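From: Tavion Villanueva
To: trek-list
Subject: Re: Galedora hut walk, bag limits and park fee

Marisol Escobedo wrote:
> Has anyone done the Galedora walk with Durnell in the past year? Their
> page says 20 people per departure, but a friend was told 40. I'd also
> like to know if the park fee is paid at Likmont or in advance, and
> how much we can leave behind at the lodge. We're looking at December.

Marisol,

I went in the spring. Both numbers are right. Durnell takes 20 walkers per departure, but two departures leave on the same morning in high season, so there were 40 of us at the first hut. After that the groups split and we hardly saw the others until the last night.

The park fee was 3000 in local money, paid in cash at the Likmont gate. They don't take cards and the nearest machine is back in town. Keep the receipt, as the ranger at the second hut asked for it.

The high point is the pass at 3908 meters. Our guide, Phùng, kept the pace slow that day and we left at 4 a.m. with headlamps. It was cold enough for gloves until the sun came up. In December I would add a second warm layer – the huts have blankets, but they are thin.

The porters carry one soft bag per person. Hard suitcases stay at the lodge, and you can leave as much there as you like at no charge. The lodge is plain but fine. Dinner is at seven and they will pack a breakfast if you ask the night before.
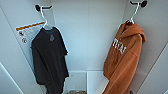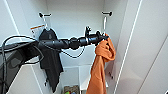

Getting there

The bus to Likmont takes most of a day and stops once for lunch. Sit on the left for the river. If you miss it, shared vans leave from the same lot when full, which can mean a long wait in the afternoon.

Write to me off list if you want the packing list Durnell sent us. I still have it.

Tavion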